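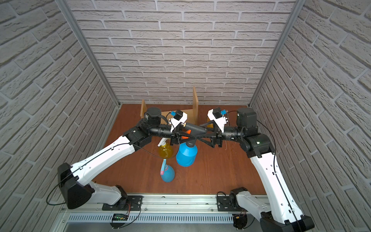 How long should the peel-and-stick wall panels rest before they go up?

Leave them flat, out of the box and in the room where they'll live, for 30 hours. Overnight sounds close enough and will cost you a corner by February.

Section 3: Hanging Your Rudthorpe Panels

Read this section through once before you peel anything. The adhesive grips on contact and has never been talked out of it.

What you need

Rudthorpe panels, one carton per wall
Zolton wall primer and a short roller
A level, a pencil and a long straightedge
A utility knife with more blades than you think you'll use
A Zervas seam roller (a rolling pin will do, though you won't want it back in the kitchen)

3.1 Prepare the wall

1. Switch off the power to any outlets on the wall and remove the cover plates. Put the screws in a cup. Put the cup somewhere you'll remember.
2. Wash the wall with warm water and a little dish soap. Let it dry.
3. Fill holes and sand them flush. The panels are thin and will report every lump you leave behind.
4. Roll on one coat of primer and wait until it no longer feels tacky.

Note: Fresh paint needs a full month to cure. Panels stuck to newer paint tend to come down and bring the paint along for company.

3.2 Mark your lines

1. Measure the width of the wall at the top, middle and bottom. If all three numbers match, measure again.
2. Draw a level line one panel height above the baseboard. Work from this line. Your ceiling is not level and neither is your floor.
3. Hold the first panel up with the backing still on and check that the pattern runs the right way.

3.3 Hang the panels

1. Start in the least visible corner. You will be better at this by the fourth panel.
2. Peel back a hand's width of backing along the top edge and fold it down.
3. Line the edge up with your pencil mark and press from the center outward.
4. Pull the rest of the backing down slowly with one hand while smoothing with the other. A helper is useful here, preferably one you don't need to stay friends with.
5. Butt the next panel against the first. Do not overlap them.
6. Roll every seam twice.

Caution: Cut away from your hand, and change the blade when it starts to drag. Do not hang panels behind a stove or within 3 feet of a fireplace.

3.4 If a panel goes on crooked

Warm it with a hair dryer on low and lift from one corner. You have one good chance at this – after that the adhesive collects dust and loses interest. Spare panels are sold singly as Sutum part 282.

For trimming around windows and outlets, go to Section 4.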